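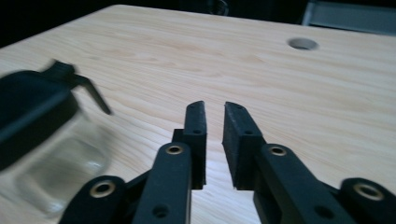 Coffee carafe at the table, April

I have been to enough garden machinery open days to know how they go. You get a hot drink, a pen and a man telling you that your present mower is killing your lawn. So I went to the Trendard spring day at Pemby with low hopes and a list of questions.

Seren Lewis opened with a talk on battery mowers. The claim was 300 square metres on one charge. I asked what length of grass that was for, and whether it was dry. She said short and dry, which was a fair answer, but it wasn't in the leaflet. My own back lawn is neither until June.

We were then shown the Araya, a walk-behind with a 13 inch cut. It starts well and it is light to turn. I did not like the grass box, which has a thin plastic catch I would expect to snap in its second year. A spare box is £104. When I said that seemed steep I was told most customers never need one.
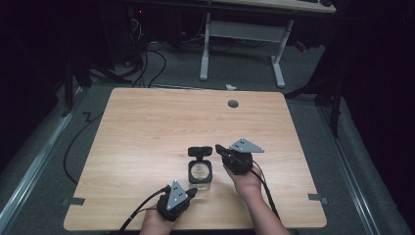 Hands on at the table

After lunch Mitiku Yimer took four of us through blade sharpening, and this was the best part of the day by a long way. He used an old file and a bench vice, sold us nothing, and told us to stop when the edge was about as sharp as a butter knife. I had been overdoing mine for years.

The robot mower, the Ullora, was let out at 2pm on a square of turf as flat as a snooker table. It did what it should. I would like to see it on a slope with windfall apples and a child's sandal in the way - Chaltu Tefera on the sales desk said there may be a trial on rougher ground later in the year. I'll believe it when I get the letter.

Parking was poor and the open day discount turned out to be on oil only. I bought a file.

Recent items
Is scarifying worth the bother?
Winter storage for petrol mowers
Hedge trimmers: corded or battery?
Readers' letters: strimmer line that won't feed
Open days still to come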